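Tournament Administration for Board Games
Unit 4: Pairing Systems and Tie-Breaks
Course handout, September 2019
Instructor: Kenneth Baird

Purpose of this unit

Students completing this unit will be able to prepare the pairings for an individual tournament under the Swiss system, apply the standard tie-breaks, and answer a player's question about either without consulting the chief arbiter. Unit 3 (clocks and time controls) is assumed. Team events are covered in Unit 6.

1. The Swiss system

In a round robin every player meets every other player. The method is fair but slow. The Grornosel Open had 174 entries last year, and a single round robin of that size would require 173 rounds. A Swiss event of nine rounds produced a clear winner over one long weekend and the four days before it.

The basic rules are as follows. No two players meet more than once. Players are paired with others on the same score wherever possible. Colors are balanced, and no player should receive the same color three times in succession, subject to the exceptions listed in the reader for the last round.

For round one, players are ranked by rating and the list is divided into an upper and a lower half. The top player of the upper half meets the top player of the lower half, and so on down the list. With 174 players, board one is therefore seed 1 against seed 88.

2. Floaters and byes

When a score group contains an odd number of players, one player is moved down to the next group. This player is called a downfloater. The arbiter should check whether the same player floated in the previous round before confirming the pairing.

If the total number of players is odd, one player receives a bye. In most events the bye is worth a full point and may be given to the same player only once. Requested byes, normally worth half a point, must be announced before the deadline in the tournament regulations. 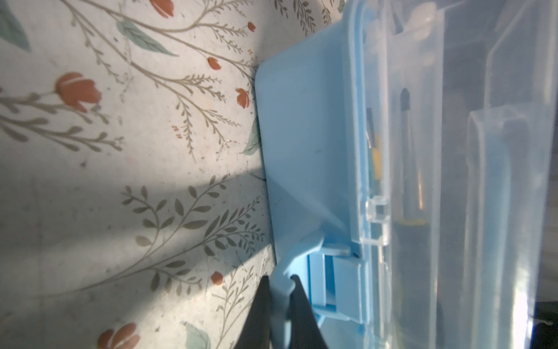

3. Tie-breaks

Players who finish on equal points are separated by tie-breaks, applied in the order published before round one. The order may not be changed once play has begun.

Buchholz: the sum of the final scores of all the player's opponents.
Median Buchholz: as above, with the highest and lowest opponent scores removed.
Sonneborn-Berger: the full scores of opponents defeated, plus half the scores of opponents drawn.
Direct encounter: the result between the tied players, used only if all of them have met.

Worked case. Farquharson and Quintanilla each finish on 5 points after seven rounds. Farquharson's opponents scored 5, 4, 4, 3.5, 3.5, 3 and 2, for a Buchholz of 25. Quintanilla's opponents total 24. Farquharson is placed first.

4. Assignment

Complete by hand the round three pairings for the Skinner Cup crosstable in the reader. Pairing software is not permitted for this exercise. Attach a note of no more than 500 words explaining each float. Submit to Alasdair MacRitchie at the department office before the next class.

The final examination is held in December.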